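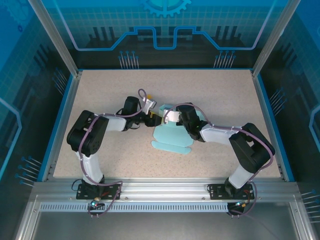

Two small servo arms on one rail, right one sags and they drift apart during a two-handed lift

Posted by skonska_bench
Jul 12, 2022

I have two servo arms mounted side by side on an aluminum rail in our shared workshop. They run off one Triltova controller board. Each arm works fine alone. When both go for the same box, the right one gets there late and sits lower than the left, so the box tips when they lift. I re-zeroed both arms in April and it helped for a week. Base plates are tight. The power supply is 5 volts for logic and a separate one for the servos. I'm sending positions every 50 ms. Where should I look first?

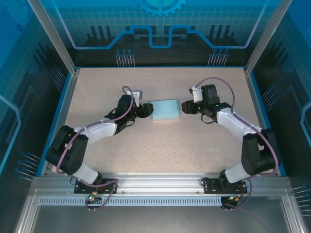 Both arms lined up on the box before closing.

quintana_rail

Check the servo supply before you touch the software. Two arms holding at full reach pull a lot more than one, and the arm at the far end of the wiring gets what is left. Put a meter on the right shoulder servo while both arms are holding. If it drops compared to the left one, run a separate pair of power wires to each base plate and keep the grounds common.

Also look at your cable loops. If a cable is snug at the shoulder it will pull the arm down a little at full reach. Mine did this and I spent a weekend on the code.

Posted by oldlathe43

had the same thing, bought new servos, went away. Never found out which one was bad.

Posted by tabletop_dan

Agree on power first. After that, do the timing. If you send the whole left arm and then the whole right arm, the right one always starts late. The Skendorex library has a group write that loads every joint and then starts them together. Slow the last part of the approach too. I give mine 800 ms from just outside the box to contact, and wait for both arms to report in position before closing the grippers.
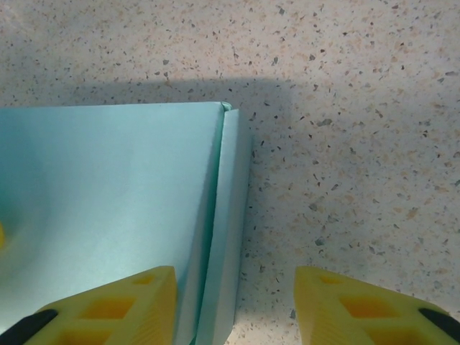
Do both arms need the same zero pose?

They should use the same pose, mirrored, and each arm needs its own offsets saved. Copying the left offsets to the right arm will put it off by a few degrees at every joint, and at full reach that looks a lot like sag.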